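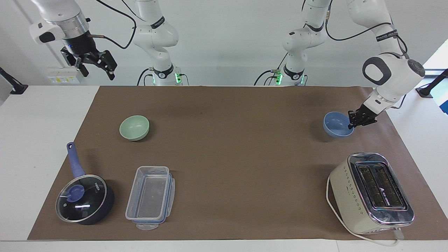

Blue, More or Less: Kitchen Things from the Pimunton House

Posted 18 August 2022

The kitchen at Pimunton is being emptied one cupboard at a time, and nobody has yet decided where the contents live next. The paper was my idea. It makes a saucepan look like evidence, which suits the mood of the project.

I bought most of this stuff, so I am not a neutral party. Captions are filed by object. Opinions are filed wherever they landed.

The light blue bowl

Ceramic, glazed, a bit grayer on the inside than the outside. It came from the Huttunen shop, where I had gone in for a dish rack. The dish rack is still on the list. The bowl has held pancake batter, keys, a great many clementines and once, for an entire May, a single battery that might or might not have been dead.

Verdict: stays. I have tried to imagine the counter without it and found I was imagining a worse counter.

The mint-green bowl

Very pale, with a rim line a shade darker than the rest. In some lights people call it white, and I correct them, and they stop coming over. I bought it to go with the blue one. It doesn't, quite, and the two have been kept well apart on the paper out of respect for everyone's feelings.

Good for salad if you are one person. Good for salad dressing if you are three.

Verdict: stays, on a different shelf.

The navy saucepan

A saucepan, bought secondhand, dark navy with a long periwinkle handle. Somebody at the factory looked at those two blues and said yes, and I have come around to their view. The hole near the end of the handle is for hanging it up. I own no hooks. It has spent its whole career with me lying down in a cupboard with the handle sticking into whatever was next door, usually the colander.

It makes excellent oatmeal and terrible rice. I blame the rice.

Verdict: stays if hooks are bought. Hooks will be discussed.

The brown paper

It came on a Latano roll, 200 feet long, ordered for wrapping gifts in the tasteful, stringy way you see in magazines. I wrapped 3 gifts. The remainder has served as drop cloth, drawer liner, sewing pattern and now photo studio, and the roll looks exactly as thick as it did when it arrived. I expect to leave it to someone.

If you want to try this at home, cut the sheet a little smaller than the table and tape it underneath with loops. Flatten it the night before under some heavy books. Mine went under the atlas and two volumes on French cooking, the most use any of them have had this year.

What the cupboards came to

The inventory for the whole house stands at 1,340 items. I was aiming for 1,000 and had even told people. Teaspoons were entered one by one, a decision I made early in the morning with a full pot of coffee, and I would now like to speak to whoever let me.

Lids are next. There are more lids than pots, and none of them fit the saucepan, including the one that was sold with it. After that comes the drawer under the oven, which hasn't opened all the way since I moved in and which I believe contains a muffin tin, at an angle.

Anything marked for giving away will be listed on the Pimunton page first. The bowls are not available. Please stop asking about the bowls.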